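Tullio Longo is late, and he rings to say so, and then he rings again to say he's parked and can't find the door. When he does come in he has a bag of match balls over one shoulder and a bacon roll in his hand, and he's talking before he sits down.

"Sorry, sorry. The goalposts came. The new ones. I had to sign for them and then they wouldn't fit through the gate."

I've known Tullio a little for a couple of seasons, mostly from the touchline, where he is hard to miss (and harder not to hear). He has just been made manager of Skivau Town, the club he played for as a left back, and pre-season started on July 23, 2018 with a run up the hill behind the ground that he did himself, at the front, for most of the way.

"For half the way," he says. "Then my knee had a word with me."

Last season Skivau finished one place above the drop, and they only managed that with a goal five minutes from time at Jodonero. I was there and I still don't quite know how it went in. Tullio, who was on the bench that day as assistant, says he missed it.

"I was tying my lace! I heard the noise and I thought we'd had someone sent off."

So what changes now? He wants to play out from the back, which made me wince a bit, as I've seen that pitch in February. He laughs when I say so.

"Everyone pulls that face. Look, I'm not daft, if it's a bog we'll kick it. But we had lads last year who'd get the ball and be frightened of it. I want them to ask for it. If they lose it, fine, that's on me, shout at me."

He has brought in six players over the summer, and the one he's most pleased about is Manaia Fairweather, a centre half who spent last year at Sornusier and was made captain in her second week. Skivau's women's and men's sides have trained together since June, with Tullio in charge of both, and Fairweather leads the women's team. 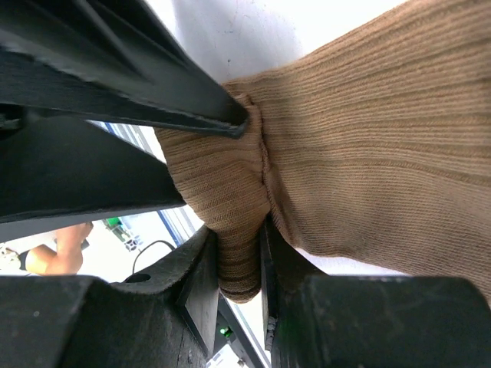 Fairweather on the new boss

I catch her on the phone that evening, on her way home from the gym. She's drier than he is, and she takes her time.

"He talks a lot," she says. "But he listens as well, and I've had managers who only did the first bit. He asked me what I'd do about our corners and then he went and did it."

What was wrong with the corners?

"We all stood in the same place."

She left Sornusier after they let their whole back line go in one afternoon, by email. She doesn't want to go over it again and I don't push. What she will say is that the crowd at Skivau had a lot to do with her signing. The women's cup tie in the spring drew 1323 people, and she was on the other side that day.

"I got dog's abuse for ninety minutes from one bloke by the corner flag. He bought me a cup of tea after. I thought, yeah, I could play here."

Tullio reckons they can get 2000 in for the first home game against Kazlauskienė Athletic, if it stays dry and if the goalposts are up by then. They're still lying in the car park when he walks me out, and he stops to give one of them a nudge with his foot.

"Do you know anyone with a saw?" he says. "For the gate, I mean."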